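**Ticket 132: litter on floor, lounge corner, Fahmy house**

Status: open
Logged: 22 Jun 2020
Area: carpeted corner, wall side, by the light wooden furniture
Category: housekeeping / bin liners

**Problem**

Paper cups, snack wrappers and paper scraps keep ending up on the carpet in the lounge corner. The small bin there has been moved twice since December with no change. Vacuuming gets skipped when the floor isn't clear, and the Wirnix upright jams on anything larger than a bottle cap.

**Checked so far**

- Bin position. Moved from the door to the wall side. No change.
- Liner size. The liners in the Clultulel multipack (72 per box) are cut for a taller bin. On the small one, the extra plastic folds inward and narrows the opening.
- Pickup order. Small scraps were being collected first, which left the cups to roll. Reversed on the last two rounds.
- Vacuum. Filter cleaned, hose clear. Not the cause.

**Condition at last check**

Wrappers and cups on the carpet. Cardboard also present. Slippers on the floor; not trash, leave them.

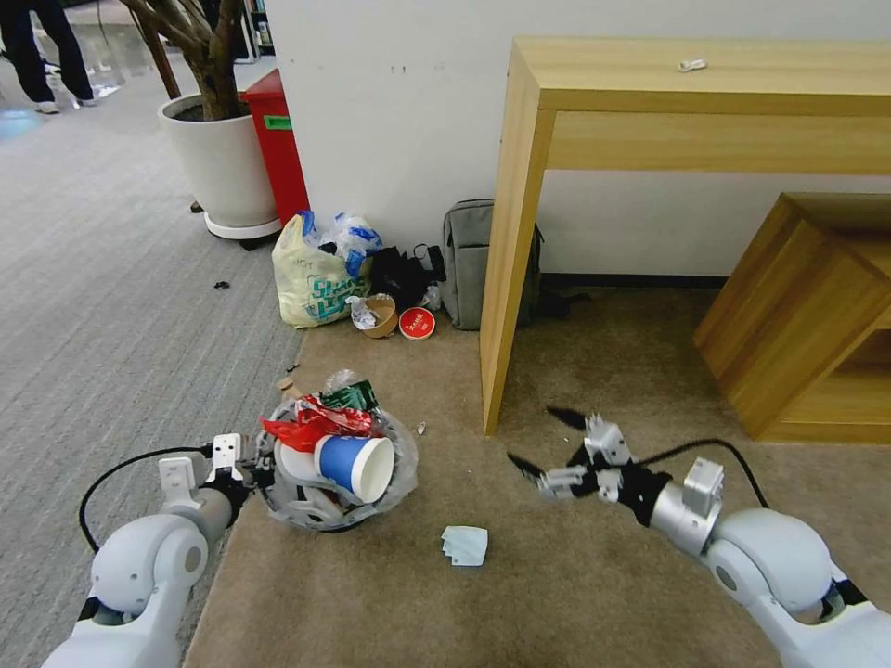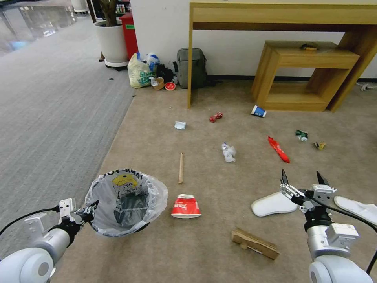 Souad Amrani: The liner is the fault, in my view. I had the same complaint on ticket 102 and moving the bin did nothing there either. Pull the liner down over the outside until it is tight, then tie a knot in the slack at the back. The opening stays round and a cup drops straight in. Also, please stop tying off bags and parking them by the wall. They get taken for a second bin and people drop things next to them.

**Action after comment**

1. Liner refitted with the slack knotted at the back. Took two attempts. The knot has to sit below the rim or it slips back over.
2. Ordered one pack of the short Iltham liners, 15 to a roll, to compare. The rest of the Clultulel box goes to the kitchen bin, where the length is right.
3. Shopping bags to be sorted before anything is thrown out. Check inside each one. Backpacks are personal property and stay where they are.
4. Pickup order set as follows: cups and bowls, cardboard, wrappers, then paper scraps. Cardboard is flattened and goes to recycling, not in the small bin.
5. Vacuum only after step 4 is finished. Use the hose along the baseboard and under the furniture. The upright does not reach.

**Still open**

- Whether the small bin is big enough for this corner at all. If it fills before evening with the liner fitted correctly, swap it with the one from the hall.
- Slippers need a fixed spot off the carpet. The mat by the front door has room.
- Iltham liners not yet received.

Next check is due once the new liners are in. Leave the ticket open until then and add any overflow here, with the time of day.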